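Home Posts Replies Media About

Skestberg planning notes
2022-02-07
Print this thread | E-mail this thread

Posting the planner changes as a thread so I can link to them from the repo. Simulation only so far. The arm is the same model as in the September posts and so is the kitchen.

The old stack planned each pick and place as two separate problems. Grasp first, then a path to the goal with whatever grasp the first stage had picked. It failed most often at the second stage, with a grasp that was fine in itself and useless for putting anything down on a table.

Skestberg now samples grasp and place pose together. For each candidate pair it runs a quick inverse kinematics check at both ends and throws the pair away if either end has no solution within joint limits. The path planner never sees the bad ones.

Cost of the joint check: 3 ms per pair. We cap it at 70 pairs per object, then rank what is left by clearance at the wrist. The cap is a config value (max_pairs) and you should change it if your objects are long or thin.

Collision geometry. Round things are easy, a cylinder does the job. Bananas are not round things. One convex hull over a curved body fills in the hollow side, and the planner then refuses grasps that are perfectly good. We split the mesh into 10 convex pieces and check the fingers against each.

Furniture gets the same treatment. A table modelled as one solid box blocks every path that dips a link below the top. Legs and rails are separate bodies now. Slower to load, no measurable change at query time.

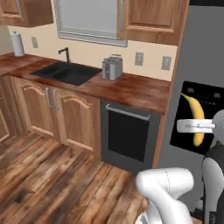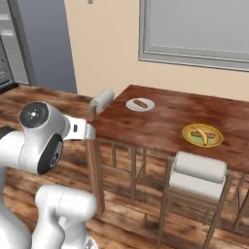
Skestberg in the simulated kitchen: banana at the gripper in the first, gripper beside the table in the second.

The fridge is the awkward neighbour in this layout. The old distance term treated all surfaces alike, so a tall flat panel near the hand dominated the cost and the optimiser spent its time backing away from it. Distance cost is now clipped beyond the safety margin.

Attached objects: once the grasp closes, the object's pieces are added to the hand link and contacts between object and fingers are masked. Contacts between object and everything else stay on. An earlier build masked the lot, and the logs looked very good for 2 days.

Perception is still cheating. Poses come straight from the simulator with noise added on top. Birham, the pose estimator, runs alongside and writes to the log, but the planner does not read it yet. Plates are its weak point, it has trouble with yaw on anything symmetrical. For a plate yaw does not matter, so the fix is to stop scoring it.

Oyewole (the replay viewer) now draws rejected pairs in grey with the reason code next to them. IK_PLACE is the one to look for if your place targets are too far across the table.

Known problem: when the goal is on a low surface under a table edge, the sampler wastes most of its budget on approaches from straight above. Side approaches need their own weight. There is an open ticket for it.

Tests on the Nultville machine pass with fixed seeds. With random seeds the path stage still times out now and then. I will post the timing logs once the clipped cost has had a full overnight run.

Filed under: Robotics software > Motion planning | Simulation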